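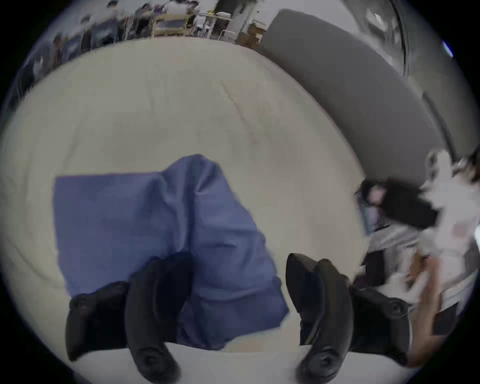
Textile Care and Household Work Group, Department of Design and Consumer Studies

Figure 3. Blue cloth in the crumpled state, lying on the cream-white fabric surface. One part is spread flat; another is bunched into a raised fold.

3.2 Starting states and surface

Each trial began with a single cloth laid on a fabric-covered surface. We sorted starting states into three classes: flat, half folded and crumpled. A cloth was classed as crumpled if any part of it was raised in a fold that hid its own outline. The cloth in Figure 3 meets this rule, although its left portion is close to flat and could be read as a rough rectangle. Mixed cases of this kind were the hardest to code. Both coders (Areeba Ansari and Frans Cuypers) first worked alone, then met to settle the cases on which they differed.

The choice of a pale surface was deliberate. In the pilot, done in April, we used a patterned cover and found that coders lost the edge of the cloth wherever the print and the weave were similar in tone. A plain cover removed the problem. It brought a smaller one: creases in the cover were sometimes taken for the hem of a light-coloured cloth. Faint creases such as those in Figure 3 were left alone, and the cover was smoothed by hand only between blocks of trials.

3.3 Folding task

Participants were asked to bring the cloth to a folded state they would be content to put away at home. No target shape was given. The full set holds 1,260 trials from 30 participants, with 12 cloths in use across the study. Cloths were drawn from the Hellus household range and washed once before use to take out the sizing. Colour was recorded under plain names (blue, grey, white) and played no part in the analysis.

We coded three actions: spreading, aligning and folding. Spreading covered any movement that lowered a raised part or widened the visible area. Aligning covered the matching of two edges or corners. A fold was counted when one part of the cloth was laid over another and released. Refolding after release was coded as a new fold — a stricter rule than that used in the earlier Marchal protocol, where corrections were merged with the action before them.

Trials that began from the crumpled state were analysed apart from the others. The first action in these trials was of most interest to us, as it shows whether a person opens the whole cloth before folding or works outward from a part that is already flat.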